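Living With Essential Tremor: What the Clinic Can Offer, and What Helps at Home

From the Neurology Outpatient Service, Mavirwood
Issue of 19/05/2019

Readers of this newsletter often write to the Neurology Outpatient Service with questions about shaking hands. Many have been told by a relative or a coworker that a tremor must mean Parkinson's disease, and some have put off seeing a doctor for that reason. This item deals with essential tremor, which is one of the most common movement disorders seen in adults. It explains how the condition is recognized, which treatments are usually considered, and how patients of the Service may be referred to the occupational therapy program.

What essential tremor is

Essential tremor is a rhythmic shaking that a person cannot control. It most often affects both hands and forearms, and it is strongest when the hands are in use or held out against gravity. Writing, pouring, shaving, threading a needle and drinking from a full cup are the tasks patients mention first. The head and the voice may also be involved. The legs are affected less often.

The word "essential" is an old medical term meaning that the tremor does not come from another known disease. Many patients have a parent, brother or sister with the same complaint. The condition can begin at any age, although it becomes more common in later life. It tends to progress slowly over years, and its course differs a good deal from one person to another. Some people never need treatment. Others find that work, meals in company and personal care become difficult.

How it differs from Parkinson's disease

The tremor of Parkinson's disease is usually most noticeable when the hand is at rest, for example when it lies in the lap, and it commonly starts on one side of the body. It is accompanied by slowness of movement and often by stiffness. Essential tremor is mainly a tremor of action. Handwriting offers a useful clue: in essential tremor it is often large and shaky, while in Parkinson's disease it tends to become small and cramped.

These are general patterns, and there are exceptions. A person may have features of both conditions, and an early examination does not always settle the matter. Patients should not attempt to reach a diagnosis on their own from a list of symptoms.

What happens at the first appointment

There is no single blood test or scan that confirms essential tremor. The diagnosis rests on the history and on a physical examination. The neurologist will ask when the tremor began, which tasks bring it on, whether anyone in the family has been affected, and whether alcohol changes it. This last question is a routine part of the assessment. A small amount of alcohol reduces the tremor in many people for a short time, and the answer has diagnostic value. The Service does not recommend alcohol as a treatment.

During the examination the patient will be asked to hold both arms out, touch finger to nose, write a sentence and draw a spiral. Walking, balance and muscle tone are also checked. Blood may be taken to look at thyroid function, as an overactive thyroid is a frequent cause of shaking. Brain imaging is arranged only where the findings call for it.

Please bring a complete list of medicines, including inhalers, herbal products and anything bought without a prescription. Certain asthma medicines, antidepressants, mood stabilizers and anti-seizure drugs can cause or worsen a tremor. No prescribed medicine should be stopped before the appointment unless the prescribing doctor has given that instruction.

Medicines

Treatment is offered when the tremor interferes with daily life or causes distress. The two medicines most often tried first are propranolol and primidone. Propranolol is a beta blocker and is not suitable for many people with asthma or for those with certain heart conditions. Primidone was developed as an anti-seizure drug. It can cause drowsiness, unsteadiness and nausea in the first days, so it is started at a low dose and increased slowly.

Neither medicine removes the tremor entirely in most patients, and a fair number of people get no worthwhile benefit from the first one tried. Where that happens, the neurologist may suggest the other, a combination of the two, or a different drug. Patients are asked to allow enough time at each dose before judging the result, and to keep a short written record of two or three tasks that matter to them. A record of this kind is far more useful at review than a general impression.

Injections of botulinum toxin are sometimes used for tremor of the head or voice. In the hands they may help, but they can also leave the fingers weak, and this must be discussed beforehand.

Surgical and ultrasound treatment

A small group of patients has a severe tremor that does not respond to medicine. Deep brain stimulation may be considered for them. In this operation a thin wire is placed in a part of the brain called the thalamus and connected to a battery-powered device under the skin of the chest. The settings can be adjusted afterward. Focused ultrasound is a newer method that treats a similar target without an incision. It makes a permanent change in the tissue, and its suitability depends in part on the structure of the skull.

Both procedures carry risks, including problems with speech, balance and sensation. The Service does not perform either one at Mavirwood. Suitable patients are referred to the movement disorders unit at Luleck, where the full assessment takes place over more than one visit.

Occupational therapy and the home

Medicine is only one part of care. Much of the practical improvement that patients report comes from changes in the way ordinary tasks are done, and the occupational therapy program is open to any patient of the Service with a confirmed diagnosis of tremor. The program is led by Hala Moussa, who has asked that the following points be passed on to readers.

Sit down for tasks that need a steady hand, and rest both elbows on the table. Keep the upper arms close to the body. Use two hands for a cup or a glass, and fill it only halfway. A lidded travel mug or a long straw may be more comfortable in company. Heavier cutlery suits some people and tires others, so it is wise to borrow a set from the program before buying one. Thick-barreled pens, electric razors and slip-on shoes are simple changes that many patients keep for good.

Allow extra time. Hurry, hunger, fatigue, cold and strong emotion all increase a tremor, and so does the feeling of being watched. Caffeine affects people differently; those who suspect it should go without for a trial period and note any change.
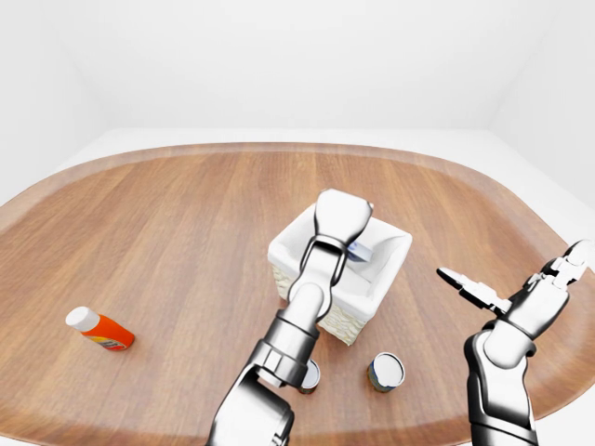 Work, driving and social life

A tremor is easily mistaken for nervousness, and many patients describe embarrassment as the hardest part of the condition. Some stop eating in restaurants or give up hobbies well before the tremor itself would require it. The Service encourages patients to tell close colleagues and friends in plain terms what the shaking is. A brief explanation usually ends the matter.

Employers may be able to make adjustments, such as dictation software, a different keyboard, or a change in duties that call for fine handwork. The clinic can provide a supporting letter on request. Requests should be made in writing and should name the tasks that cause difficulty.

Most people with essential tremor continue to drive. Anyone who finds that the tremor affects control of the vehicle, or who feels drowsy after starting a new medicine, should stop driving and speak with the clinic. Local reporting rules also apply, and it is the driver's responsibility to follow them.

Anxiety and low mood are common among people living with a long-term tremor and deserve treatment in their own right. Please raise them at any appointment. Family members are welcome to attend, with the patient's agreement.

When to seek prompt advice

Essential tremor develops gradually. A tremor that appears suddenly, or that comes with weakness on one side, slurred speech, confusion, severe headache or loss of balance, needs emergency assessment. Patients should also contact the clinic without waiting for the next review if they faint, become very short of breath or notice a very slow pulse while taking propranolol. Propranolol and primidone should never be stopped abruptly — the dose must be reduced in steps under medical direction.

Referrals and group sessions

New patients need a referral from a family doctor or another specialist. Existing patients may ask to join the occupational therapy program at any review visit, or by calling the clinic desk on extension 2538. Group sessions are held in Room 754 of the Olutari Building, and individual appointments can be arranged for those who prefer them. The next series of group sessions begins in October. Participants should bring their usual glasses, a pen they like to use, and a list of the tasks they would most like to work on.

Equipment borrowed from the program should be returned to the clinic desk at the end of the series, together with the loan form.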